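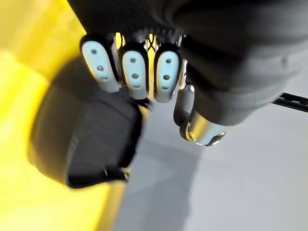 How often do the finger pads on Ida need changing? Every 500 hours on the counter, or sooner if a pad starts to lift at the tip.

Ida upkeep meeting, Imcombe workshop, Apr 24, 2024
Minutes by me again, as Yurii Zakharchenko had the grease gun and I had the pen.

Pads. We had a good long natter about these! I like the pale ones with the little holes down the middle, three to a finger on the ones we looked at, and Yurii does too. Moroz have quoted for a box of 100 and we said yes to it. Old pads go in the tin, please, not back in the drawer (I found two in there).

Small finger. It has the bare metal tip where the others have pads. Yurii wants the screws checked at every pad change and I've added it to the card. We talked about padding that one as well and couldn't agree — I'll bring it back next time.

Covers. Still happy with the dark grey ones. Wipe with a damp cloth, no solvent. The Ukcombe crew used solvent on theirs and the colour went patchy, so let's learn from that.

Thumb. Play in the bottom joint is inside the limit. Leave it alone until the 2000 hour service, which by my sums lands in October.

Calibration. Run it after any finger comes off, even if it was only off for a minute. The full routine takes 4 passes. Yurii to print the steps and tape them inside the cabinet door.

Spares. I'm to ring Moroz about tendon cable and ask for the longer spool.

Next meeting once the pads turn up.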